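3.2 投票所という場の手触りについて

前節では、ルンダハ(Lundach)地区の町議会選挙における投票率の推移を、登録者名簿と開票記録の両面から眺めてきた。数字の話がいささか長く続いたので、本節では少し歩みをゆるめて、人びとが投票所まで足を運ぶという行為そのものに目を向けてみたい。投票率を扱う研究では、投票所はしばしば地図上の一点として処理される。自宅からの距離、開いている時間、駐車場の有無といった変数に置き換えられ、そこで誰と顔を合わせ、どんな言葉を交わすのかという部分は、どうしても後回しになりがちである。筆者自身も長らくそのように扱ってきた一人であり、本節にはその反省もいくらか込められている。

聞き取りは、ルンダハと隣のサストン(Suston)の二地区で、六月の選挙を挟んで行った。協力してくださった方は合わせて236名で、そのうち多くの方が、こちらの用意した質問票よりもずっと豊かな話を聞かせてくださった。質問票では「投票所までの所要時間」を尋ねているのだが、返ってくるのは所要時間ではなく道順であることが多い。パン屋の角を曲がって、妹の家に寄って、それから小学校へ行く、といった具合である。集計する側としてはたいへん困るのだけれども、読み返すたびに、この道順こそが答えなのではないかという気がしてくる。

サストンでは、四年前の区割りの見直しによって投票所が4か所に統合された。統合前の投票所のうちいくつかは、集会所や公民館の一室といったごく小さな場所で、有権者が600人に満たないところもあった。行政の説明資料を読むかぎり、統合の理由は人員の確保と経費の節約であり、その判断を責めるつもりは筆者にはない。ただ、統合後の投票所まで歩いて行けなくなったと答えた方の話には、距離の不便さに加えて、立ち会いの顔ぶれがわからなくなったことへの戸惑いが繰り返し現れる。ある年配の女性は、以前は受付で名前を言う前に名簿のページが開いていた、と懐かしそうに語ってくださった。
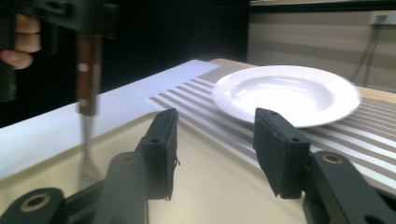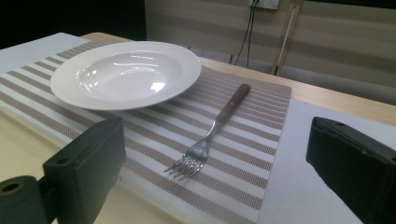

図4 卓上、縞模様の敷物のある食卓

ヨランダ・タマヨ(Yolanda Tamayo)

さて、こうした語りをどのように分析の俎上に載せるかという問題がある。シェハタ(Shehata)地区を対象とした予備調査では、筆者は自由回答を「利便」「習慣」「関係」の三つに分類し、投票の有無との対応を調べた。分類そのものはそれなりにうまくいったものの、「習慣」と「関係」の境目はかなりあいまいで、二人の作業者の判断が食い違う回答も少なくなかった。毎回夫と一緒に行くという答えは習慣なのか関係なのか。夫が亡くなった後も同じ時刻に行くという答えになると、もはや分類表のほうが貧しいと認めざるを得ない。本調査ではこの二つを統合し、必要に応じて原文に戻って読み直す方針をとった。

もうひとつ触れておきたいのは、時間帯の偏りである。ルンダハの中央投票所では、当日の投票者およそ860人のうち、かなりの部分が午前中に集中していた。朝の礼拝や買い物の帰りに寄る人が多いためと考えられるが、聞き取りでは「早く行かないと落ち着かない」という声もよく聞かれた。午後に行くと知り合いに会えないから、という方もおられる。夕方の七時を過ぎてから駆け込む人の多くは勤め人で、こちらは短い滞在を好み、立ち話をほとんどしない。同じ投票所であっても、朝と夕方ではずいぶん違った場所として経験されているようである。

もちろん、聞き取りに応じてくださった方は、投票に行った方に偏っている。棄権した方にもできるだけ声をかけたが、玄関先で断られることも多く、得られた回答は断片的なものにとどまった。また、投票したかどうかは自己申告によるため、実際の行動との間にずれがありうる。地区全体の投票率と照らし合わせてみても、申告された投票率のほうが明らかに高い。この点については、プルモン(Plumon)地区の名簿照合の結果とあわせて、次節で改めて検討する。

なお、プルモンでは投票所の統合が見送られたため、サストンとの比較には都合がよい反面、住民の年齢構成がかなり若く、単純に並べることはできない。転入者の割合も高く、受付で顔を知られているという経験をそもそも持たない人が多い。それでも、子どもを連れて投票に来た親同士が校庭で話し込んでいたという話はこの地区でも聞かれており、世代が替わっても場のつながりが別のかたちで生まれている可能性はある。次節の表では、年齢と居住年数をそろえたうえで、二地区の差を示すことにしたい。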